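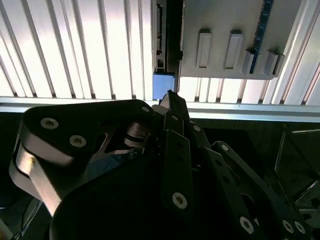 What was the visit for? To see how a working robot cell gets set up and tested, so our group could pick a topic for the final project.

Visit report, Intro to Automation
Site: Buzatu workshop, Lindinport
Date of visit: Apr 17, 2025
Written by Gerrit Mtshali, notes shared with Menaka Weerasinghe

Getting there
Left campus late, bus was full, missed the welcome talk. Got safety glasses and a badge at the door and went straight to the demo floor. Five of us in the group. The handout had a map but the map was of the old layout.

What we saw
Main demo was a pick task. Arm goes in, closes on a small block, lifts, moves over, sets it down. The block is blue and the gripper is mostly black so you can follow it pretty easy even from the back row. Gripper is bigger than I expected next to a block that small. Lots of flat black links with bolts through them, plus a curved silver metal piece on one side. The operator said most of the time on a new task goes into the approach and not the grab itself. Once the tip is lined up the rest is short.

Behind the work area there are white slats with strong light coming through, and a long metal rail in front of that. Menaka asked if the bright background is a problem for the camera. Answer was that it can be, they set the exposure by hand before each session and leave it alone. We should write that down for our own project because we had the auto setting on the whole time in lab 2.

Numbers from the demo
Speed was turned down for visitors. They ran 48 tries before lunch and logged each one. I asked for the log, they said they would email it, not here yet. The full set for this task is 825 tries and they are still working on it.

Software
They use a program called Troloveo to replay a run step by step. Looked usefull. You can stop at any point and check the joint angles. The scheduling part is called Jakon, we only got a quick look - the screen was small and people were standing in front of it.

Questions we did not get to
- how often the bolts on the gripper get checked
- what happens if the block is turned at a odd angle
- cost of a replacement finger

For our project
Menaka wants to do grip force. I want to do the approach path, smaller topic and we already have an arm in the lab that can do it. Will decide at the next meeting. Need to send the thank you note to Buzatu first - still on my list.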